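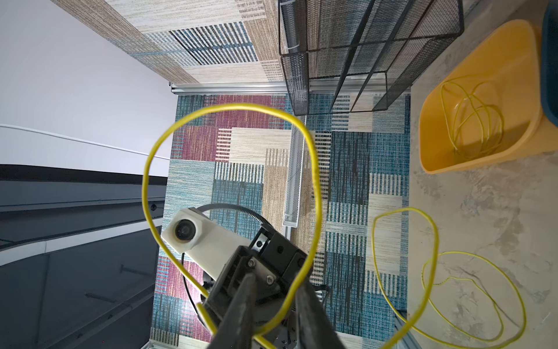

The yellow wire in the gripper, with more of it in the bin and on the floor.

Filed under: Robots, Complaints
4 min read

Thursday, May 30, 2024

The fault code was 405. I looked it up in the Dufour manual, which runs to far more pages than it needs, and 405 means "motion not completed." That is the entire entry. No cause, no suggested fix, no mention of what the arm does next. I can tell you what ours did next, because I was standing there. It stopped with the wire in its fingers, waited, and then tried the same move again a good deal harder.

If you read this blog you know where I stand on wire. Two of the companies I've done work for, Bralturside and a smaller one I won't drag in, got excited about having robots handle cable and hose and anything else that flops. I said then that a stiff box is one problem and a loop of wire is a whole different one, and I was told I was behind the times. Maybe so. But I agreed to help with the Urkell tests, and the job we picked was about as simple as I could make it: pick up a length of yellow wire, move it, put it in the bin.

The first stretch went fine, and I'll give it that. I logged 2317 tries before the one I'm writing about, and most of them ended with wire in the bin. Some ended with wire on the concrete, and I counted those as failures even though the software didn't. More on that in a minute.

On the bad one, the arm closed on a loop that had sprung open wide. Then it turned its wrist. The wire went around the back of the wrist and got under the black cable that runs from the little camera housing. That cable has slack in it on purpose, so the wrist can turn. Slack is also a very good hook. The arm pulled, the wire tightened, and the camera cable came along with it. The picture on my monitor went to gray, and the arm, now blind, reported 405 and pulled again.

I hit the stop. The damage was small. One connector was bent, and the white printed housing had a hairline crack at the mounting tab. I had a spare housing and was running again the same afternoon. If you want to call that a non-event, go ahead, the people at Bruvthorpe certainly did when I wrote it up for them.

My trouble is with the retry. When the move fails, the controller assumes it didn't push enough. For a drawer that sticks, fine. For wire it is close to the worst guess available, since a snag only gets tighter the more you haul on it. And it kept going after the camera dropped out. I had been told, in an email I still have, that the arm would hold position if it lost its picture. It will, if you turn that on. It ships turned off. The setting is three menus down under a name that has nothing to do with cameras.

The force limit didn't help either. It ships at 3000 on a scale with no units that I could find anywhere. I asked. The reply said the number was "relative." Relative to what was my next question, and I'm still waiting on that one.

Then there's the scoring. The software calls a try good if the fingers open over the bin. Whether any wire goes in doesn't enter into it. So a loop that hangs off the edge and slides to the floor is a success, and so is an empty hand. I saw a slide deck last November with a very handsome success rate on it for this kind of work, and I would now like to know who was looking in the bin.

What I changed, for anyone running the same setup: retries are off. Loss of picture is a full stop. I taped the camera cable down along the arm with just enough slack for the wrist to turn, and cut the wrist rotation limit back so it can't reach the far side. I also keep the stop button on a long lead in my hand, and I don't reach in to untangle anything until the power is off. It will close on a finger as happily as it closes on a wire.

The arm is slower this way and fails more often on paper. I trust the paper more. Still haven't decided whether to put the mesh desk organizer back in reach for the next round. It has a lot of slots, and I can picture what a loose end of wire would do in there.

14 comments
Share this post: 6 shares
Tags: grippers, wire, fault codes, safety settings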